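Care of Picture Books at Home

Store hardcover picture books upright, spine out, with a bookend at each end of the row. Oversize titles go flat, no more than four to a stack. Keep the shelf off exterior walls and away from radiators.

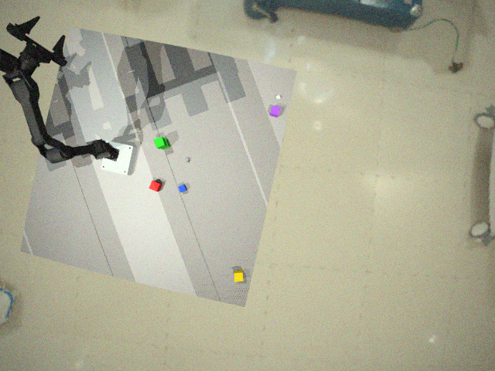
Page last changed: December 26, 2021, by Myrto Deligiannis

Torn pages. Use Japanese tissue and wheat starch paste. Clear office tape yellows and the adhesive migrates into the ink. Tear the tissue along a damp line so the edge feathers, paste thinly, and press under weight overnight between sheets of silicone release paper.

Loose hinges. Run PVA down the gap on a knitting needle, close the cover, and wipe the joint. The Warnix 77 needle is thin enough for most bindings.

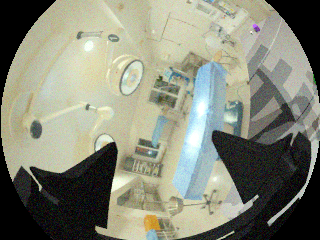 Crayon on coated paper comes off with a vinyl eraser, worked in one direction – toward the edge of the page, never toward the gutter. Uncoated stock is harder. Grate the eraser, roll the crumbs lightly with a fingertip, and brush them out. Stop if the printed color lifts.

Dust jackets: polyester film, cut 2 inches wider than the jacket at each flap. An Orkley roll covers around 400 books.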